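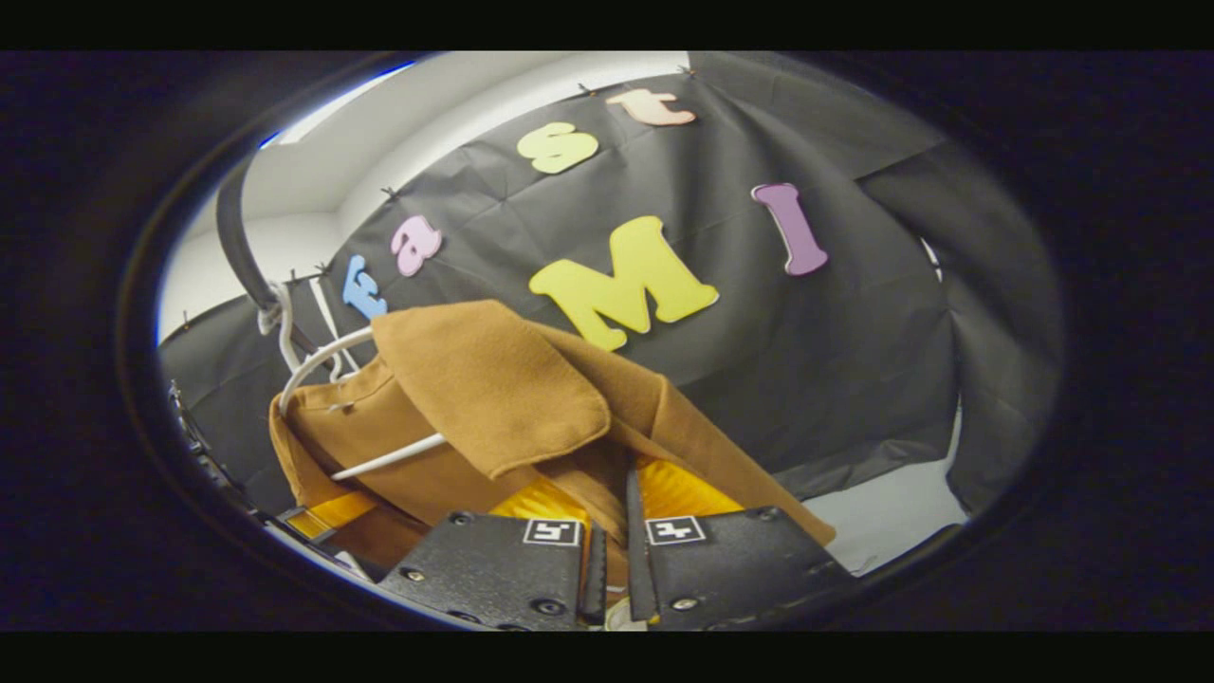 Foam letters are back on the backdrop!

We've had the dark grey cloth clipped up in the corner again, and the puffy pastel letters look lovely against it – the pink and the pale yellow especially. They're so light that you can spell out a word, change your mind and start over in a couple of minutes.

Tran has offered us 2 more bags of capitals, so by November we should have enough for proper names and longer greetings. We're very short of vowels (E most of all), so if you have any spares at home, please drop them in the Vukex tin by the door.

Come and have a go at the next open afternoon. Bring a word you like, the sillier the better, and we'll find the letters for it!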